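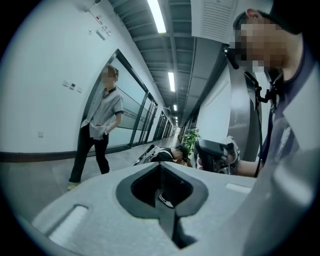 Waldemar Domański
Workshop lead, Luston

Technician wanted: hand-held grippers and head rigs, Jarnow site

We are looking for one person to look after our hand-held grippers and the head-mounted rigs worn with them. The post is based at Jarnow, 4 days a week.

You will check each gripper before it goes out, change foam pads, set the trigger travel and keep the fault log. You will also fit the head rigs to the people wearing them – straps, mounts, cable runs – and put right whatever works loose.
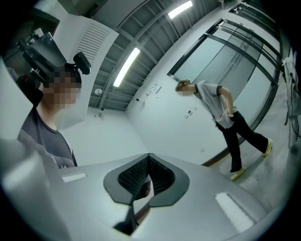 Rigoberto Quispe adds that pads are the bulk of the job: he swaps a pair after 200 hours of use, sooner if the notch no longer closes evenly, and a new starter should expect to do plenty in the first week.

You should be handy with small screws and a soldering iron. Experience with robots is welcome but not required. Training takes 13 days and is paid.

Send a CV and a short note on something you have repaired, quoting reference 681, to the Luston office. Interviews will be held in November.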